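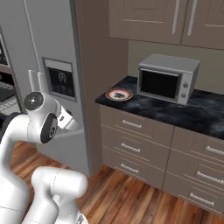

Will it run in a kitchen layout I drew myself, asks Necati Erdem, or am I stuck with whatever comes in the box? You're not stuck! Flilgate loads any room you can export, and I've had it chewing on my own badly measured floor plan since July.

## Flilgate kitchen pack

So, what you get for your money. It's the simulated kitchen I built for practicing arm moves at home before I let real hardware near real cabinets (my shop share is small and the other members like their doors on the hinges). There's a white arm with a two-finger gripper, a fridge, a black marble counter with a toaster oven on it, a wall oven with a microwave over it, and plenty of drawers with bar handles to miss.

The wall oven is where I spend most of my evenings. Reaching in over a lowered door is a mean little planning problem -- the elbow wants to go one way and the wrist wants to go the other. 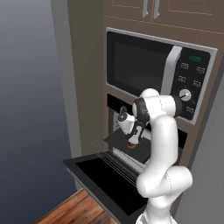
*Wall oven task, door down, gripper over the rack.*

**In the download**

- 3 starter tasks, all editable
- 2 camera setups
- 713 MB unpacked, so clear some room first

It runs fine on my old desktop, fans and all. Lighting is the slow part, and you can turn it down while you're tuning grasps. I'm still fiddling with drawer friction -- if yours feel sticky, the setting is in the room file, under the cabinet names. Send me your layouts, I love seeing them!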